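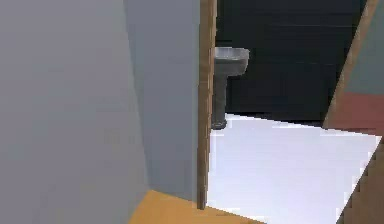 Sim view, hallway into bathroom, pedestal sink against the dark wall.

August, 9:40 am

Budget day for the indoor navigation work. Went through the apartment scenes again before touching the spreadsheet. Doorways like this one are where the planner has to deal with a change of floor, so they drive most of what we need to buy.

Base: two quotes in hand. The Prolten is narrower and turns in place. The Limo is cheaper but the mast has to be bought from someone else. Murray Tremblay wants the Prolten for the width alone. I lean the same way but want the turning radius in writing with the mast on, battery in. Asked both for it.

Depth sensor: keep the one we have for now. Dark walls and white floors are easy in the renderer and I don't trust that to carry over. Put one spare sensor on the list as a separate line so it can be cut without redoing the totals.

Compute: training jobs sat in the queue most of last month. Options are one more workstation here or hours on the shared cluster. Yoshinori Murakami worked it out at 28 hours per full run at the current image size. At 11 runs before the review that is 308 hours, too much for what is left of our allocation. Workstation goes on the request. Turcotte can build it, lead time 6 weeks.

Mock doorway: we have nothing on the real side to compare against. Want one door frame, a short hall wall, and a few floor panels in different finishes, light and dark, that swap out. Shop can do the carpentry. A pedestal sink from the salvage yard would do for an obstacle. Low cost, put it under materials.

Software: Clikunport license is up for renewal, 7 seats. Check who still logs in before paying for all of them.

Order of purchase if we only get part of it: workstation, mock doorway, base, spare sensor. Murray disagrees and would put the base first. Left both versions in the sheet.

To do:
Radius figures from both vendors
Seat list for Clikunport
Measure the back bay for the hall wall
Ask Yoshinori if smaller images would cut the run time enough to matter

2:15 pm. Limo answered, no figure with a mast fitted. Still waiting on Prolten.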